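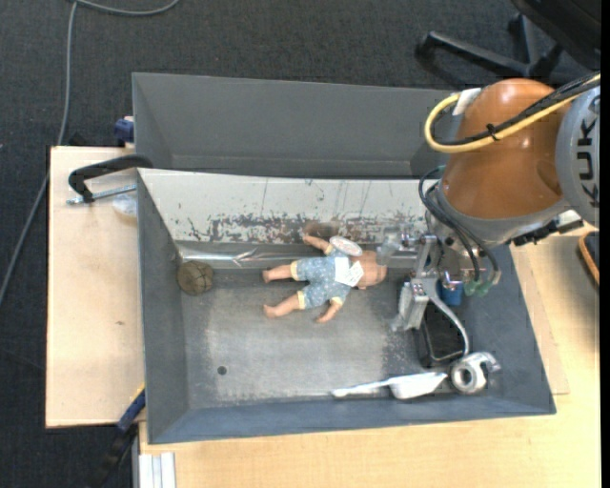

金属トレーと、中の小物

件名: Re: [メイク好きML] 下地がよれるのは順番のせい?

皆さま、こんばんは。いつも楽しく読ませていただいています。普段は読むばかりなのですが、下地のお話とあっては黙っていられず、久しぶりに出てまいりました。

> 乾燥する時期になると、昼過ぎには小鼻のまわりがよれてきます。
> 日焼け止め、下地、リキッドの順で、どれも薄くしているつもりです。
> 下地を Tomoana のものに替えてみましたが、あまり変わりません。
> 順番が悪いのか、量なのか、ご意見をいただけると助かります。

わかります、わかります。私も去年の12月に同じことで悩みまして、洗面所の鏡の前で毎朝ため息をついておりました(家族にはずいぶん心配されました)。

順番はそのままでよいと思います。私の場合、効いたのは「待つこと」でした。日焼け止めを塗ったら5分、下地のあとに2分。その間にお茶を淹れたり、眉だけ先に描いてしまったり。急いで重ねていた頃は、指で触るとまだぬるっとしていたんですよね。そこにリキッドをのせれば、それは動きます。

もうひとつ、小鼻だけは下地を塗らず、スポンジに残った分を軽く押さえるくらいにしています。最初は物足りなく感じるのですが、夕方の鏡を見ると違いがわかって、うれしくなってしまいました!

Tomoana の下地は私も一本使い切りました。しっとりして好きなのですが、油分の多い日焼け止めと合わせると、ぽろぽろ出ることがありました。今は Clasesano のジェルタイプの日焼け止めと組み合わせていて、これは仲良くやってくれています。肌質もありますから、まずはお手持ちのもので、片側の頬だけ試してみてくださいね。

それから、以前どなたかが書いていらした Jarnbridge のスポンジですが、駅前の店で400円になっていました。水を含ませてからしっかり絞ると、ふんわりして使いやすいです。私は欲張ってまとめ買いしてしまい、引き出しがスポンジだらけです。

アイシャドウの話も少しだけ。Zurkaswood の2466番、くすんだ杏色なのですが、店頭で見かけた方はいらっしゃいますか。底が見えてきて、そろそろ次を買いたいのに、近所の棚からは消えてしまいました。似た色のおすすめも大歓迎です。

長々と失礼いたしました。よれのその後、ぜひまた聞かせてください。寒くなりますので、どうぞ皆さま暖かくしてお過ごしくださいね。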